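I gave up the car in March, and I have been insufferable about the bus ever since. Anyone who has asked me a simple question in the meantime ("How are you?") has been told about the 11.

The 11 runs from the bottom of our hill in Sumgate to the hospital at Vindton, by way of every housing estate built between the wars and one garden centre. By car the trip is short and dull. By bus it is long and full of incident, and I now know which of my neighbours eats a whole cucumber on the way to work. He holds it like a relay baton. I've never seen him start one at home or finish one in the street, so the bus must be where it happens.

The car itself was no great loss. It was a Lilter, a make you don't see any more for reasons that become clear once you've owned one. The garage wanted £2800 to put right the thing under the other thing, and I had paid less than that for the whole car. I rang Emmanuel Ondieki, who knows engines, hoping he'd tell me I was being robbed. He listened to a recording I'd made of the noise, asked me to play it again, and then said he was sorry, in the voice people use at funerals. A man came with a truck and gave me £300 for it. I spent part of that on a decent coat.

The coat was the first lesson. When you drive, weather is something that goes on outside. You can own one thin jacket and a pair of silly shoes and get through a winter. At a bus stop, weather is the main feature. Ours has a shelter, in the sense that there is a roof, fitted at such a height that rain comes in underneath it from all four sides. The bench slopes forward. You don't sit on it so much as brace against it, like someone trying to keep a door shut.

The second lesson was the timetable. I used to think a timetable told you when the bus would come. It's closer to a horoscope. There's a bus promised at 20 past the hour, and I've come to believe in it the way some people believe in Mercury being in retrograde: it explains nothing, but I check it every morning and feel a bit better. The electronic sign is worse. It will say "2 min" for as long as you care to look at it, and then it will say nothing at all, and then a 9 will turn up. I don't know where the 9 goes. I've never met anyone who has been on it.

Then there is the thanking. In Sumgate you thank the driver when you get off, however far away you are, even from the middle doors. I'm all for this. But it has rules, and I learned them by getting them wrong. If four of you get off together, all four must say it, and each must say it slightly differently. "Cheers", "Thank you", "Ta, driver", and then you're the fourth and there's nothing left. I once said "Good luck". He looked worried.

My mother thinks all this is a phase. She offers me lifts in the tone of someone offering soup to the sick. I say no, the 11 goes right past, and then I arrive forty minutes late with wet knees and she says nothing, very loudly.

Some things I do miss. I miss the boot, mainly. You don't know how much of your life is carried out by a boot until you try to take a bag of compost, a birthday cake and a spare duvet across town on your lap. I miss singing. And I miss being able to leave the house at the time I'm supposed to arrive, which was never a real ability, but it felt like one.

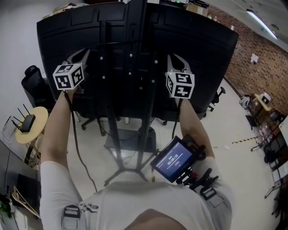

What I've got instead is reading. I've read more since March than in the three years before it, all in short bursts and nearly all with a stranger's elbow in my ribs. I got through the whole of a very long novel about a lighthouse this way, and I think of the chapters by where they happened. The storm was the ring road. The wedding was roadworks outside the garden centre, and it went on far too long in both cases.

Taras Bondarchuk says I should just get a bicycle. Taras has a Sasaki folding one that he carries indoors wherever he goes and stands beside him at the table, like a well-behaved dog. He has offered to lend it to me. I've seen the hill, though, and I've seen Taras at the top of it, and he couldn't speak until his second cup of tea.

So for now it's the 11. They're changing the route next month, according to a notice stuck up in the shelter at the one height where the rain gets it. I can make out "improved", "from" and "no longer". I've asked two drivers what it means. One said he'd heard it was going round by the station, and the other asked me if I was the one who'd wished him good luck.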